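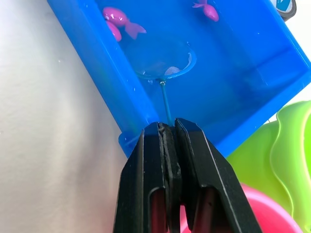 Blue tray, pink fish and the little net, with just a small amount of water in the bottom.

Search tips
Search for: All rooms Kitchen Bathroom Garden Go

16 August 2021
By Agnes Viklund

Water play in a tray, and how to keep the bath toys fit to use

We have had a good many letters since the July page on drying boots indoors, and a surprising number of them wandered off the subject of boots altogether and asked what to do about bath toys. I do sympathise. Ours used to live in a heap at the tap end of the bath, and every evening somebody had to scoop them all out before a grown-up could get in, and every few weeks I would squeeze the elephant and something grey would come out of him. So I have put together everything I know on the matter, with a good deal borrowed from readers, and I've started with tray play because it's how most of our toys get used these days.

Choosing the tray

You want something shallow with a flat floor. A washing-up bowl will do at a pinch, but the sides are high for a two-year-old sitting on the floor, and they end up leaning their whole weight on the rim and tipping it into their lap. A smooth plastic tray with low walls is much kinder. Glossy plastic wipes clean in a second, too, where the textured sort holds on to soap scum and has to be gone at with a brush.

Check that it fits in your sink or your bath before you buy it! I once brought home a magnificent one from Fonseca, the hardware shop near the station, and it turned out to be too long for every sink in the house, so that for two summers it had to be carried down the garden and rinsed with the hose. It's a perfectly good boot tray now.

A bright colour helps more than you'd think. Little pink fish show up beautifully against strong blue, and a child who is only just learning to aim a net can see what she's going after. Clear toys in a clear box are maddening for everybody, particularly when you are counting them back in at the end.

How much water

Much less than they ask for. I measure out 300 ml in the kitchen jug for our small tray and pour in front of them, so they see it's the full ration. It wets the floor of the tray, it splashes nicely, and if the whole lot goes over, one bath towel will deal with it. When they're older and steadier you can go deeper, and of course outdoors on the grass it hardly matters.

Use lukewarm water from the tap. It goes cold quickly in a shallow tray, so if they're settled in for a long game, tip some away and top up with warm.

And the dull but necessary part: stay with them. A little water is still water, and small children should never be left with it, even while you answer the door. Take the child with you, dripping, and apologise to the postman. Empty the tray the moment the game is finished, too, and don't leave it standing on the bathroom floor for later.

What goes underneath

An old towel folded in half is what most of us use. Johanna Strebel wrote in to recommend a rubber car mat with the towel on top of it, which stops the whole arrangement sliding on tiles, and having tried it I must say she's quite right. She buys hers second-hand and scrubs them. On carpet I would do the same again but with a flattened bin bag beneath the mat, and I'd make sure the bag is well tucked under and out of reach.

If you're playing at the table, push the tray well back from the edge and roll a tea towel into a sausage along the front. It catches the dribbles that come off elbows and sleeves.

Games with nets

Small nets come in a good many of the fishing sets now, a thin plastic hoop with a mesh bag and a long handle. They are lovely for little hands and I'd buy a set for the net alone. A few things we've found:

Let them use both hands to begin with, one on the handle and the other down by the hoop.

Start with one thing to catch. Put a single fish or a small boat in the water, cheer enormously when it's landed, then add another.

Have somewhere for the catch to go. A colander inside a mixing bowl is perfect, and then everything is already draining when you come to tidy up.

Ping-pong balls are very difficult, corks are rather easy, and teaspoons lying flat on the bottom are impossible and will end in tears.

Tharindu Dewan, who has twins and therefore my undying respect, freezes small toys into ice cubes the night before and lets the children fish them out as they melt. He says it buys him long enough to peel the potatoes at the next worktop. Mind the size of the toys for this one and keep to things much too big to swallow. The same goes for the ice itself, so make the cubes in muffin tins.

Looking after the net

The mesh is the first part to go. It gets caught on a fingernail or a tap and then there's a hole, and then the hole is all anyone can talk about. You can mend a small one with a few stitches of clear nylon thread from the sewing box, drawn together without pulling too tight. Knot it on the outside of the bag so it doesn't snag.

Rinse the net under the cold tap after every use and turn the bag inside out while you do it. Bits of fluff and hair gather right at the bottom where you can't see them. Give it a good shake over the bath and hang it by the hoop from a hook. If you lay it down flat it stays damp along the rim for days.

Have a look at the join where the handle meets the hoop. If yours has any metal in it, dry that bit with a corner of the towel, as cheap fittings do rust and the rust gets on to the mesh and will not come out. I've tried lemon, I've tried bicarbonate, and I've tried shouting. If the join has come loose, it's best to throw the net away, sad as it is, because you don't want a sharp end poking about in the bath.

Washing the toys

For everyday, a rinse in clean water and a proper dry is enough. Once a week or so I do them thoroughly:

Fill the sink with warm water and a good squirt of washing-up liquid. Put the toys in and leave them while you have a cup of tea.
Go round each one with an old toothbrush, paying attention to fins, tails, wheels and anything with a groove.
Rinse until there are no bubbles left.
Lay them out on a rack or a dry towel, turning them over once.

For chalky marks from hard water, soak the toys in a bowl with one part white vinegar to three parts water. An hour will usually do it. Rinse very well afterwards or the bathroom smells like a chip shop, and never put vinegar in with bleach or use one straight after the other.

The trouble with squirters

Anything with a hole in the bottom takes in water and keeps it, and that is where the black bits come from. Noura Abu Hammour seals the holes of all hers with a dab of bathroom silicone before they ever get near the water. You lose the squirt, of course, and there may be complaints. Let it cure for as long as it says on the tube and check now and then that the dab is still firmly in place, because a loose one is just the size to go in a mouth.

If a toy has already gone black inside, I'm afraid I throw it out. I know people who cut them in half, scrub them and use them as scoops, and I admire their spirit.

Where to keep it all

A mesh bag on a hook over the bath is the usual answer and it's a good one, provided the bag hangs clear of the wall. Suction cups will hold better if you wipe the tile with a little vinegar first, let it dry and press hard. Mine still fall down in the small hours with a noise like a burglar.

The tray should be stored on its side. Stand it behind the bathroom door or slide it down between the washing machine and the wall, with the open face outwards so that air can get in. Stacking a damp tray inside another one gives you a slimy ring and a smell.

Daniyal Dhanial keeps his sets together in the zipped bags that bedding comes in, with the zip left open a few inches. I've pinched that idea for holidays, and the whole lot goes in the boot of the car beside the wellies.

Next time I'll be getting on to limescale round taps, and I have promised to say something about shower curtains as well. If you have a good way of getting felt-tip off grout, please do write in, I'm rather in need of it.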